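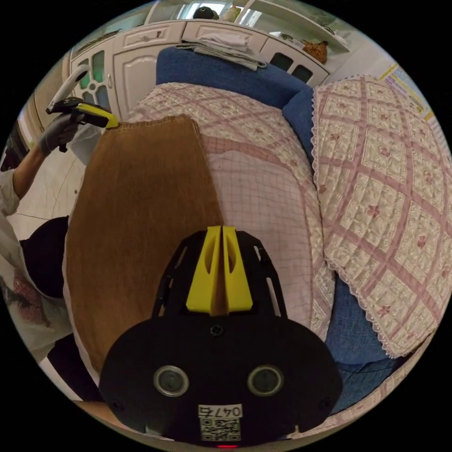

Where should clothes be folded when a room has no table large enough?
A made bed is the most suitable surface. It should be cleared of loose items, and the top cover should be pulled smooth before any folding begins.

This guide is issued by the Pekby residence office for new residents and for family members who help them with their rooms. It applies to clean, dry clothing only. Residents with questions may contact Ineke Goossens at the front desk.

Before you start
Wash and dry your hands. Empty all pockets and close zippers and buttons. Allow 60 minutes for a full basket, and place no more than 16 items on the bed at one time. Put folded pieces on a chair or shelf so that the working area stays free.

Folding trousers
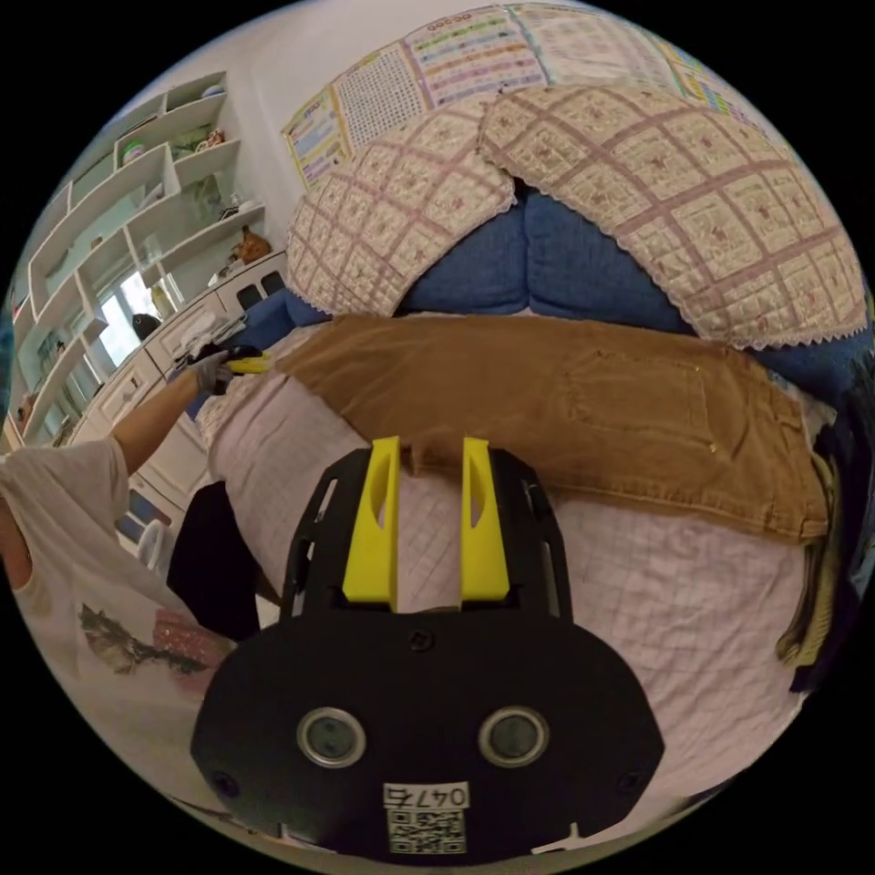 Heavy trousers should be folded first, as they form the base of the stack. Lay each pair out at full length and smooth the fabric from the waistband toward the hems. Brown corduroy-like trousers may be placed across the bed, with the waistband to the left and a leg reaching to the right, and pillows may be moved to the backrest of a sofa beyond the bed while the work is done. Lay one leg over the other, matching the side seams. Bring the hems up to the waistband, then fold once more. Ribbed fabrics should be smoothed in the direction of the ribs – pressing across them leaves marks.

Folding shirts and knitwear
Place the garment face down. Fold each side toward the center, lay the sleeves flat along the back, and fold the lower half up to the collar. Knitwear is always folded and never hung. Shelves in the Patley wardrobes are 18 inches deep and hold two stacks, one behind the other.

Sorting mixed bundles
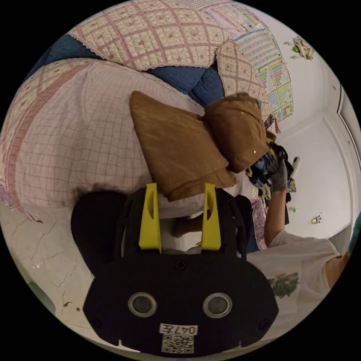
Clothing that comes out of the dryer together is best sorted by color and weight before it is folded. Pick up a manageable bundle and separate it above the bed, one piece at a time. A handful of dark clothing with blue, black and patterned pieces can be divided into plain and patterned groups, while brown items resting on a pink grid cover are easy to find and can wait their turn. Socks are paired last. Items that need repair should be set aside in a separate bag and handed to Joris Prins by noon.

Putting clothes away
Place the heaviest garments on the lowest shelf. Leave 2 inches between the top of each stack and the shelf above. Seasonal clothing may be stored in the lidded boxes available from the front desk – please write your name and room number on the lid.

Last updated June 23, 2026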